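Thursday, handheld gripper, second build

Swapped the finger pads for the new magenta ones last night and took the tool out to the bookstore café. Bonemix firmware still on the old settings, 80 Hz on the encoder. Left finger had a little play at the hinge, so I put a thin washer under it before leaving.
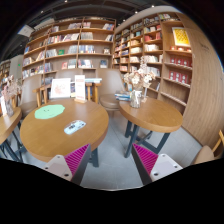
Logged about 300 seconds walking between the tables at waist height. Encoder dropped out once near the end – the plug on the Tullix board again. Hot glue is no fix, need a locking connector.

To do: order connectors from Eskildsen, reprint the left finger at 100 percent infill, check the pad screws after the next run.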